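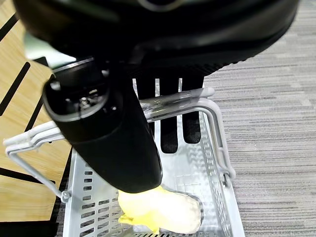
Winter Notes from the Mending Table

The mending table is back for its third winter at the Trodcombe library, and I am happy to report that the kettle has been fixed, the good lamp has come home from the upstairs reading room, and we have more wool than any sensible group of people ought to own. If you came along in the fall and wondered where we had gone, we were only waiting for the heating to be put right (it took a while, and I'll spare you the story of the valve).

Most of what comes in at this time of year is socks and elbows. Kulap Kaewmanee has been teaching a few of us Swiss darning, where you follow the path of the old stitches with a new strand, and I have to say that after three evenings of muttering I finally made a heel I would be willing to show my mother. The trick, or at least Kulap's trick, is to start well outside the thin patch, a good half inch if the sock allows it, and to keep the yarn slack. I pull everything too tight. I pull my shoelaces too tight, so I suppose I should have known.

For proper holes we still use the woven darn, and Doina Popescu has lent us her grandmother's darning mushroom, which has a crack down one side and works beautifully all the same. Please don't take it home! A light bulb, a smooth stone or an orange will do nearly as well at your own kitchen table, though the orange gets a bit tired by the end.

Now, thread. We spent a long time last month talking about thread, longer than I would have thought possible, and ended up ordering a box of cotton from Nikolovski in 15 colors. It has arrived and it is lovely. The gray is more of a blue, so bring your garment over to the window before you commit to it. If you have odds and ends of wool at home, especially browns and dark greens, we would be glad of them, even the short lengths wound around a bit of card that you have been keeping for years without knowing why.

Rok Janevski asked me to say something about jeans. He is very willing to patch them, and he has brought in the heavy machine for the purpose, but he would be grateful if you would wash them first and empty the pockets. He would also like people to think about patching from the inside, with the grain of the patch running the same way as the grain of the leg, before the knee goes through completely. A thin knee is an evening's work. A blown knee is two evenings and some swearing.

We took in $273 from the cake sale before the holidays, and all of it is going toward needles, the new cutting mat and a second lamp, so thank you to everyone who baked and to everyone who bought back their own lemon loaf. I did, and I have no regrets.

As always there is no charge and no need to sign up, and you don't have to be any good at sewing. Come in by the side door after six, hang your coat on the radiator side if it's wet, and find a chair. Children are welcome and there is a tin of buttons for sorting. In June we hope to move outdoors to the courtyard again, but for now it's the long table by the atlases, and bring a sweater — mended or otherwise.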